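Betreff: Re: [Momell-Liste] Umbesetzungen im Ordnungsamt

Merle Brunton schrieb am Mittwoch:
> Laut Rathaus Momell geht Paewai zum Monatsende in die
> Außenstelle Fludness. Reine Routine, heißt es, 4 weitere
> Stellen wechseln auch.

Routine? Im August, per Aushang? 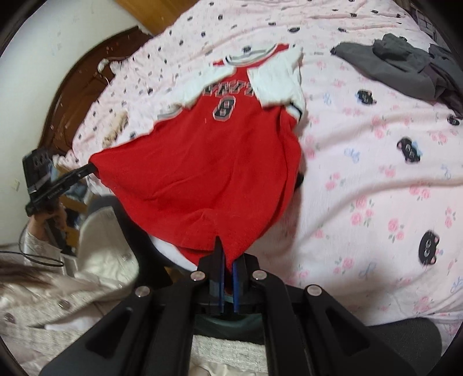

Delwyn Paewai hat die Akte Halliday geführt, 139 Seiten. Wer die jetzt übernimmt, steht nirgends.

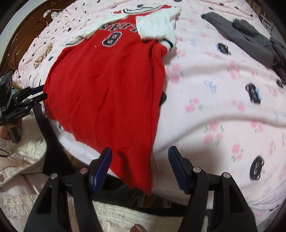
Dass Eker die Versetzung schon wieder "prüfen" lässt, glaube ich erst, wenn ich es schriftlich sehe. Merle, hast du den Aushang selbst gelesen oder nur davon gehört?

Gruß
J.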